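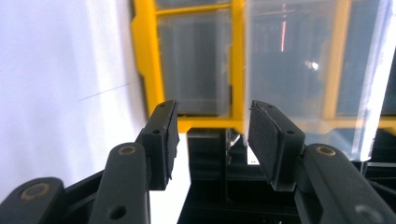 Where we are with the Wirnavlow refinishing program

Report to the Zendura small trades fund, 14/11/2018

Hi all, I'm happy to say the cabinet and tub refinishing training is rolling along! We've finished 34 home jobs on your grant so far, and 5 of our trainees are now going out on jobs without me riding along (I still get the phone calls, mostly over masking tape). Risia gave us a better price on primer once we started buying by the case, so the supplies line is under budget.

The spray booth is the slow part. The fan we ordered came with the wrong housing and had to go back, and then the city wanted a new drawing for the vent.

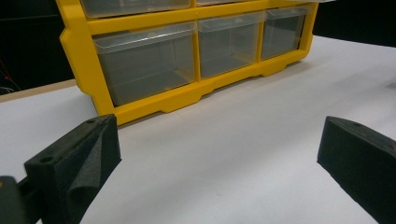
I sent that drawing in last week and I'm hoping to hear soon – until then we're doing all the cabinet doors by brush and roller, and they take forever to cure in this weather. I'd like to move the leftover primer money over to a second drying rack, if that's okay with you.

On the customer side, 75 percent of the homeowners have sent back their survey cards. Most are really pleased. The grumbles are nearly all about the smell, so we now drop off a one-page note the day before we start.

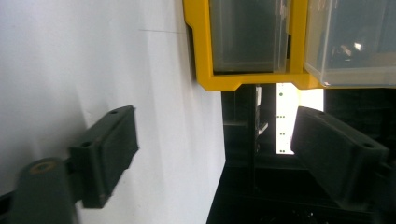 What's next

Steinarsdóttir Street is our next block of houses, starting in January. I'll send the receipts and the booth paperwork separately – please let me know about the rack!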